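Workshop tips: when a robot arm drops, spills or crushes what it's holding

Small robot arms have found their way into a good many home workshops, school technology rooms and repair benches. Most of the trouble people write in about is the same trouble: the arm picks something up, and the contents end up on the table. The tips on this page come from two years of running a second-hand Claeys arm in the workshop at Brorkstead, and from one bad afternoon in December when tea got into a power supply.

What went wrong in December

The arm had been set to lift a paper cup, carry it across the bench and tip it into a jug. It had done this all morning with water. After lunch the cup was changed for one from a different packet, with a thinner wall. The grip force was left where it was. The fingers closed, the cup buckled just below the rim, and the tea came up over the top. The arm carried on with the rest of the job.

The tea ran to the back of the bench, down the gap by the wall and into a four-way extension lead that was lying on the floor. The power supply for the arm was sitting next to it. The trip switch went and the arm stopped halfway through its move. No one was hurt. The power supply had to be replaced, and the extension lead went in the bin.

Three things were at fault. The grip was too strong for the new cups, the mains parts were lower than the bench, and the stop button was on the far side of the arm from where anyone would stand.

If liquid is spilled near a powered arm

Stop the arm first. Press the stop button and leave it pressed in. Don't use the pause on the screen, as a paused arm can be started again by a knock on the keyboard.

Keep your hands away from the table until the arm is still. Some arms sag a little when the brakes come on, so wait for that to finish.

Switch off at the wall if the socket and your hands are dry. If the socket is wet, or if you have to stand in liquid to reach it, turn the power off at the consumer unit.

Check where the liquid has gone before you wipe. Look underneath the table as well as on top. Liquid follows cables downwards and will collect at the lowest plug.

Wipe from the outside of the puddle inwards. Use kitchen roll or an old towel. Tea, juice and anything with sugar in it needs a second wipe with a damp cloth and a third with a dry one, or the surface stays sticky and the next cup will drag.

Don't spray cleaner on the arm or near the gripper. Put it on the cloth instead.

If a plug, connector or power supply has got wet inside, don't dry it out and try again. Replace it or have it checked by someone qualified.

Setting the grip for paper cups

Start with the lowest force the gripper will allow and work upwards. On our gripper the setting runs from 0 to 100. We begin at 3 and go up one step at a time until the cup lifts without sliding. These numbers mean different things on different makes, so don't copy ours on to another machine.

Use an empty cup first, then one with water in it. A full cup is heavier and will slip at a setting that holds an empty one perfectly well. It is also stiffer near the bottom, where the base is glued in.

Grip low. The lower third of a paper cup takes far more squeezing than the middle. If the arm has to tip the cup, check that the fingers won't hit the table on the way down.

Put something soft on the fingertips. Bare metal or hard plastic needs more force to hold a waxed surface. Self-adhesive rubber, sold for the feet of chairs, works well and costs little. Change it when it goes shiny. Ours lasts for almost 300 lifts.

Test again every time you open a new packet of cups, even if it is the same brand. Write the setting on the packet.

Slow down the tilt. Most spills that aren't caused by crushing are caused by the wrist turning too fast. Set the tilt speed separately from the travel speed if your software lets you.

Cables under the gripper

A cable that hangs in a loop under the wrist can catch on a cup, a jug handle or the edge of the table. Move the arm by hand through its whole range, with the power off, and watch where the loop goes. It should have enough slack for the wrist to turn fully both ways.

Take up the spare length with hook-and-loop tape. Plastic cable ties are often pulled too tight, and the cable then wears through at the tie. Leave the tape loose enough to slide a pencil under.

Look at the connectors once a month. A connector that has worked halfway out will cause the gripper to open or stop at random, and this is easily mistaken for a fault in the program.

Where to put the mains parts

Raise them. A shelf fixed to the wall above the height of the bench is best. If that isn't possible, stand the power supply on bricks at the opposite end from where liquids are handled.

Give every cable a drip loop, so that it hangs below the socket before it rises to the plug. Liquid running along the cable will then fall off at the bottom of the loop.

Use a socket protected by an RCD, and press the test button regularly.

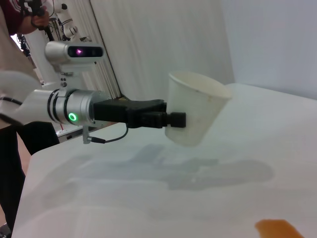 Can I leave the arm switched on while I wipe up a spill, if it isn't moving?

Always stop it and cut the power before you put your hands on the table. An arm that is standing still may be waiting for a timer or a signal, and it can start without any warning. The few minutes it takes to restart are worth it.

Where the stop button should go

Fix the stop button to the front of the bench, at the side where you normally stand, outside the reach of the arm. Ours is now 80 cm from the nearest point the gripper can get to. If you use a hand-held control with its own stop button, keep hold of it while the arm is moving and don't put it down on the work surface.

When two people are working, agree beforehand which one is in charge of the stop. The other person keeps clear of the table until told otherwise.

Getting going again after a spill

1. Check that the table, the floor and all the cables are dry.
2. Take the cup out of the gripper. If the gripper won't open without power, support the cup and follow the release instructions in the handbook.
3. Look at the fingertips and wipe off any residue.
4. Turn the power on with the stop button still pressed in.
5. Release the stop and open and close the gripper a few times with nothing in it.
6. Run the whole job once at low speed with no cup.
7. Run it again with an empty cup, then with a little cold water.

If the arm stops with a force or collision warning at any point, don't clear the message and carry on. Find out what it touched.

Which liquids to practise with

Cold water is the right thing to practise with. Add a drop of food colouring if you find it hard to see where it goes on a pale surface. Avoid hot drinks altogether when people are near the table. We no longer use tea.

Lining the table

A shallow tray under the pouring area will hold the contents of one cup and is easy to lift out. The Ulness boot tray we use has a raised edge low enough for the gripper to clear. Check the height of yours before you run anything, and fix it down with double-sided tape so it can't slide into the path of the arm.

Towels are less use. They ruck up, and the fingers will catch them.

See also: cleaning rubber fingertips; labelling plugs on a crowded bench; fitting a Gernodov wall bracket to a plasterboard wall.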